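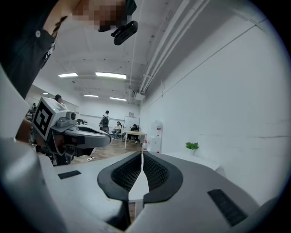
Cambios en el servicio de compras y almacén a partir de junio

A partir de junio, todos los pedidos de material de oficina y de consumibles pasarán por un único formulario. Hasta ahora cada planta tenía su propia hoja y su propia manera de pedir, y el resultado era que el mismo proveedor recibía dos o tres encargos pequeños en la misma semana, cada uno con sus gastos de envío. En lo que va de año se han tramitado 138 pedidos, y una buena parte se podría haber agrupado.

El formulario nuevo está en la intranet, en el apartado de Servicios generales. Hay que indicar el artículo, la cantidad, el centro de coste y la fecha en la que se necesita. Si falta el centro de coste, la solicitud vuelve a quien la envió y no entra en el pedido conjunto hasta que se completa.

Los pedidos se cerrarán dos veces al mes. Lo que llegue después del cierre pasa al siguiente. Para urgencias se mantiene la compra directa, con el visto bueno de la persona responsable del equipo y un límite de 4 compras por trimestre y departamento.

Proveedores

Brakier seguirá sirviendo el papel, las carpetas y el material de escritura. Tondel se encarga desde ahora de los cartuchos y los tóneres, que antes se compraban por separado en cada planta. Las entregas de Tondel llegan a recepción por la mañana y se recogen allí; no suben a los despachos.

El contrato con Sabatier para el agua y el café se ha renovado en las mismas condiciones. Se ha pedido que las garrafas vacías se retiren con más frecuencia, porque en el pasillo de la segunda planta se acumulaban. Quien vea que el hueco está lleno puede avisar por correo a Servicios generales.

Para el mobiliario se ha elegido a Imason. Las sillas y mesas que se pidieron en invierno están pendientes de fecha de entrega – el proveedor ha confirmado el pedido, pero no el día. En cuanto se sepa se enviará un aviso a los equipos afectados. Las sillas antiguas no deben dejarse en las zonas comunes; se pueden llevar al almacén del sótano con una nota que indique si están rotas o si todavía sirven.
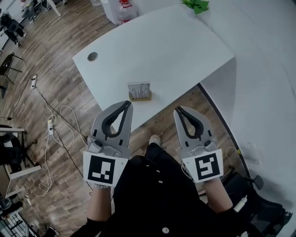 Inventario del almacén

El armario de la planta baja se ha revisado entero. Han aparecido 13 cajas de archivadores sin abrir, de un formato que ya no se compra pero que se puede usar perfectamente. Antes de pedir archivadores nuevos, conviene mirar si estos sirven. También hay sobres acolchados, etiquetas para estanterías y bastantes fundas de plástico.

La llave del armario está en recepción. Quien se lleve material tiene que apuntarlo en la hoja que cuelga por dentro de la puerta, con el nombre del equipo y lo que ha cogido. No hace falta pedir permiso para cantidades pequeñas. Para una caja entera de cualquier cosa – papel incluido – sí hay que escribir antes.

Las pilas usadas y los cartuchos vacíos se dejan en los contenedores que hay junto a la fotocopiadora grande. En el de cartuchos no se pueden echar las cajas de cartón.

Facturas y albaranes

Los albaranes firmados se entregan en mano o se envían escaneados el mismo día de la recepción. Si el material llega incompleto, hay que anotarlo en el albarán antes de firmar. Las reclamaciones a los proveedores las hace Servicios generales, también cuando el pedido lo haya iniciado otro departamento.

Para dudas sobre el formulario o sobre un pedido en curso, la persona de contacto es Margaux Rolland. Las solicitudes enviadas con las hojas antiguas se seguirán aceptando hasta que entre en vigor el nuevo sistema.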